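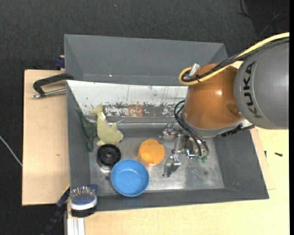
Gray bin with toys and household items, KUKA arm above it.

Tinside Community Hall, Storage and Lending Room
Safety walk-through checklist with comments
Date of check: 26 Apr 2024
Sheet 2, room and shelving

1. Exits and walkways
Main door opens fully: Yes
Back door opens from inside without a key: Yes
Comment: Latch is stiff. Took two tries. Oil it and check again before the next lending day.
Walkway between shelves clear: No
Comment: Folding chairs left against the end of row C. Moved to the chair rack during the check.
Exit sign lit: Yes

2. Shelving
Units fixed to wall: Yes, except row D
Comment: Row D has one bracket missing at the top left. Top shelf emptied until it is replaced. Same type as the others, order number 463 in the Galia parts list.
Heavy items at waist height or lower: Yes
Comment: The bread machine and both fans have come down from the top shelf as asked in November.
Shelf labels readable: Partly
Comment: Labels on row B are faded. Reprint.

3. Toys for loan
Small parts bagged and marked with age: Partly
Comment: 18 sets looked at. Two puzzle bags had no age sticker. Held back.
Battery covers screwed shut: Yes
Comment: One cover screw was loose on the Fuso music box. Tightened.
Cracked or sharp plastic: None found
Soft toys washed on return: Yes, log is up to date

4. Household items for loan
Cords free of cuts and tape: No
Comment: Item 616, slow cooker, has a cut in the cord near the plug. Tagged and taken off the shelf. Do not repair with tape.
Plugs tight and pins straight: Yes
Instructions with item: Partly
Comment: The hand mixer and the steam iron have none. Print from the maker's site.
Glass items wrapped: Yes

5. Fire and first aid
Extinguisher gauge in green: Yes
Extinguisher reachable: Yes
Smoke alarm test: Passed
First aid box complete: No
Comment: Short of medium bandages and burn gel. Meijer has both. Keep the receipt for the hall account.

6. Floor and lighting
Floor dry and even: Yes
Comment: Mat at the back door curls at one corner. Tape for now, replace when budget allows.
All lights working: No
Comment: Tube out over row A. Ladder work, two people needed.

Result: Room may stay open. Row D top shelf and item 616 stay out of use until signed off on this sheet.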